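Thread zum Stand von »Karkcombe«, weil in den letzten Wochen viele gefragt haben. Ich schreibe die Serie seit April mit, hier der Überblick aus dem Autorenzimmer. 1/11

Karkcombe ist ein Küstenort, den es nur bei uns gibt. Sechs Folgen, eine Familie, ein stillgelegtes Hotel. Das Hotel heißt Bellis und war in der ersten Fassung nur ein Schauplatz für zwei Szenen. Inzwischen spielt dort die halbe Staffel. 2/11

Zu den Zahlen: Die Drehbücher 1 bis 4 haben zusammen 237 Seiten. Folge 5 liegt als Treatment vor, Folge 6 als Szenenliste. Abgabe bei Prirneo ist Ende des Monats. Das wird eng, ist aber zu schaffen. 3/11

Folge 3 habe ich dreimal neu angefangen. Die Mutter kam zu früh zurück, danach war jede Szene nur noch Aussprache. Jetzt steht sie erst in der letzten Minute in der Tür, und die Folge hat vorher Luft für die Geschwister. 4/11

Was ich beim Fernsehen immer noch lernen muss: kürzere Dialoge. Ich komme vom Hörspiel, da muss jemand sagen, dass er das Fenster aufmacht. Im Drehbuch streiche ich solche Sätze inzwischen beim zweiten Lesen - beim ersten sehe ich sie nicht. 5/11 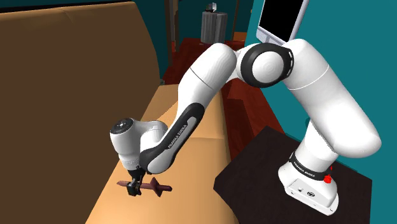 Am längsten haben wir über den Bruder gestritten. Im Konzept war er Anwalt, in der zweiten Fassung Lehrer, jetzt repariert er Bootsmotoren. Der Beruf ist für die Handlung fast egal, für seine Sprache nicht. Als Anwalt hat er jede Frage beantwortet. 6/11

Das Hörspiel läuft nebenher weiter. »Skikusex« (ja, der Titel bleibt, es ist der Name eines Dorfes) ist aufgenommen und im Schnitt. Drei Sprecher, ein Raum, 48 Minuten. Einen Sendetermin habe ich noch nicht. 7/11

Wer nach dem Erzählband gefragt hat: Die erste Auflage waren 1.000 Stück, davon sind 565 verkauft. Für Erzählungen in einem kleinen Verlag bin ich damit zufrieden. Eine zweite Auflage ist nicht geplant, ein E-Book schon. 8/11

Zur Frage, ob man sich auf ein Medium festlegen sollte: Ich weiß es nicht. Förderanträge werden leichter, wenn im Lebenslauf nur eine Sache steht. Mir hat das Hörspiel die Aufträge fürs Drehbuch gebracht, bei Kolleginnen lief es umgekehrt. 9/11

Probeseiten verschicke ich keine, das ist vertraglich geregelt. Zur Arbeit am Text selbst kann ich Fragen beantworten, zu Besetzung und Drehorten nicht. Da weiß ich selbst wenig. 10/11

Ab morgen sitze ich wieder an Folge 5 und lese hier nur abends mit. Fragen gern trotzdem drunter, ich antworte dann gesammelt am Wochenende. Stand: 6. Oktober 2022. 11/11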